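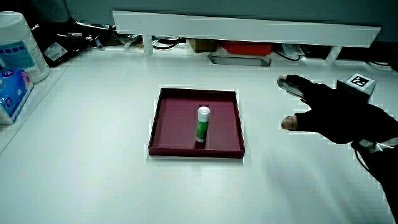

Glue sticks: upright in a tray, or flat in a drawer?
Posted in January by drawer_liner, 9:40 a.m.

Setting up a shared craft table and I want a rule for glue sticks that people will follow. The table is white, with a raised shelf along the back. Loose items migrate toward the shelf and stay there. My current plan is one shallow tray in the middle of the open area, and the glue stick stands in it, cap up. Nothing else goes in the tray.

Questions:
1. Does storing them upright matter for the glue?
2. Is a shallow wall enough, or do I need a cup?
3. Does tray color make any difference?

---

tab_and_slot wrote:

1. Upright, cap up. On its side, a partly used stick can sag against the barrel if the room gets warm, and then it binds when you twist it. I have thrown out more sticks for binding than for drying.
2. A shallow wall is fine. It only has to stop a roll.
3. Dark, on a white table. A white cap on a white surface is hard to find.

---

Erkutel wrote:

Disagree on 2. A glue stick has a small base for its height. Bump the table and it goes over, and a low wall does nothing about that. It keeps the stick in the tray, lying down, which is the position you said you wanted to avoid. Use a cup or a drilled block.

---

tab_and_slot wrote:

A cup hides the label. We had washable and permanent sticks in the same cup and people pulled three before they got the right one. I will take an occasional tip-over.

---

drawer_liner wrote:

Tried the tray this morning. Reaching in from the right is easy, and the wall is low enough to take hold of the stick around its side. With a cup I would be pinching the cap, and on our older sticks the cap comes off in your hand.
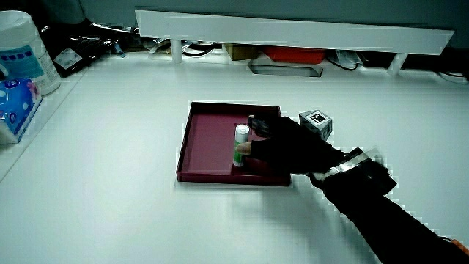
Vonilwood Makers Club / Table and Supplies Group

Second point from the same trial. The stick is better toward the right half of the tray than dead center if the person sits on that side. Less reach, and your sleeve isn't dragging over everything. For a left-handed user you would mirror it.

---

Erkutel wrote:

That works for one seat. What happens with people on both sides of the table?

---

drawer_liner wrote:

Two trays. They are cheap.

---

Mansour_bench wrote:

I keep the supply list for a larger room. We have 228 glue sticks on the books and 167 of them were usable at the last check. Most of the bad ones had the cap off or half on. Position was a minor factor. If you want a rule people will follow, make it "push the cap until it clicks" and let them put the stick wherever they like.

---

tab_and_slot wrote:

A cap rule can't be checked from across the room. A stick standing in a tray can. If the tray is empty at closing time, somebody has to go look for it.

---

Mansour_bench wrote:

Fair. Do both. I would still put the cap rule first.

---

Futano wrote:

On color: we have used dark red trays since 2007 and they show dried glue badly. Pale smears on a dark matte floor. I count that as a benefit, as you can see when it needs wiping. A damp cloth and a few minutes of soaking takes it off. Don't scrape, or the finish goes.

---

Erkutel wrote:

Line it with paper and skip the soaking.

---

Futano wrote:

Paper curls at the edges and then the stick won't stand. Tried it.

---

drawer_liner wrote:

Settled for now: one tray per side, stick upright, cap clicked, no liner. Shelf is off limits for adhesives. Will report back when I know how many are still usable.

Related threads
Best way to label identical caps
Drawer dividers for short markers
Getting dried paste off a white tabletop
Raised shelf at the back of a table: how high?
Washable vs. permanent sticks, storage times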